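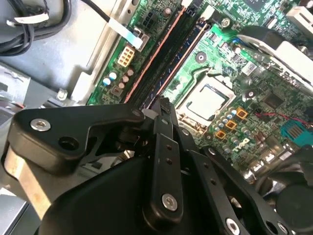 Why show a robot a task by hand when its motions could be written out as code? A written program has to state every position and every force in advance, and for work inside a crowded case most of those numbers are not known until a person has done the job.

Chapter 4
Recording Demonstrations

4.1 Two ways to lead the arm

In hand guiding, the operator holds the arm and moves it through the task while the controller logs joint angles. In remote control, the operator moves a separate input device and the arm follows. Hand guiding needs little training. Its drawback is that the operator's own grip adds force at the wrist, and the log cannot separate that force from contact with the part. 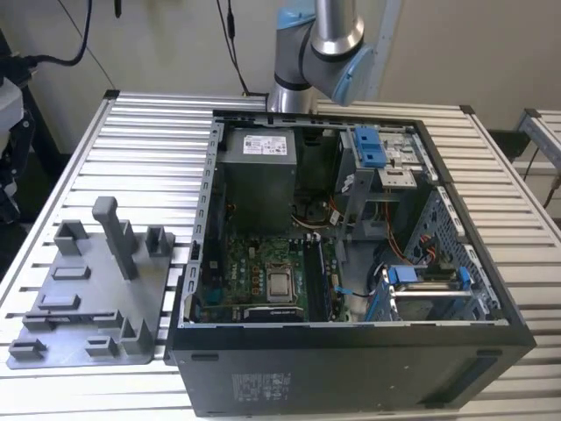
Remote control keeps the force record clean at the price of touch. The operator must judge contact by eye, so a fixed view and a wrist view are normally recorded together. Neither is enough alone. The fixed view shows the approach over the wall of the case, and the wrist view shows the last stretch to the memory slots or the processor socket.

4.2 What counts as one demonstration

Kassab and Tully, in the Skelton trials, logged 1,760 attempts and kept 997. An attempt was dropped if the operator paused for more than 2 seconds with the fingers closed, or if the clocks of the two views drifted apart. 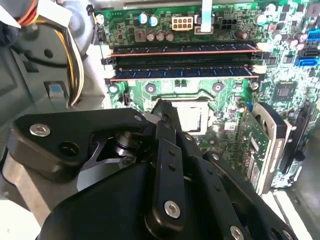 Failed attempts that end safely should be stored under a separate label. They are used again in Section 4.5, where the learner is asked to tell a poor grasp from a good one before the arm lifts. Exercise 13 works through the labelling rules.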